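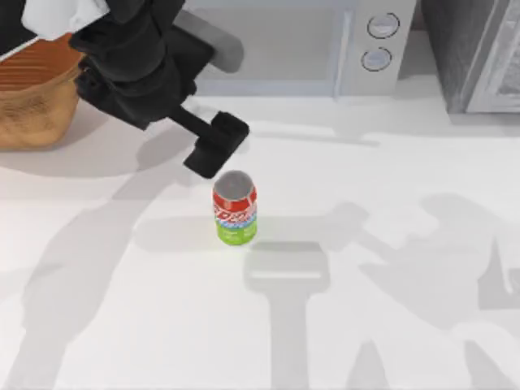
Kongate Grasp Planner

Kongate is a grasp and approach planner for one- and two-arm workcells. It takes an object pose and a mesh, works out where a gripper can close without touching anything nearby, and hands the path to your own controller. The same build runs against a simulator or a real arm.

What it does

Kongate ranks up to 237 candidate grasps per object and drops any that would put the wrist into fixed items such as a basket or a microwave. Top-down approaches to small upright objects, drinks cans for instance, are tried first. You can change the order in the settings file.

Wrist view checking

The Masano add-on compares the wrist camera view with the expected pose just before contact. It works from outlines and large patches of colour -- it does not read labels, so blurred print close to the lens is not a problem. If the match is poor, the arm holds still and the planner is asked for a new approach.

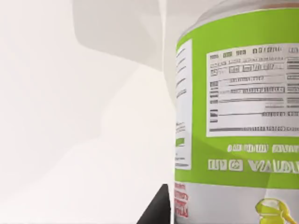
Simulated close view of a tub with a lime-green label.

Requirements

64-bit Linux, 4 GB of free memory, and a joint position interface to the arm. Kitchen and shop object sets are a separate download of about 900 MB.

Licences

Single cell, one year: £2620, with Masano included. Updates come out each April. Teaching licences are handled by Anisa Siregar at Warnitz, and technical questions go to Sekar Jugah.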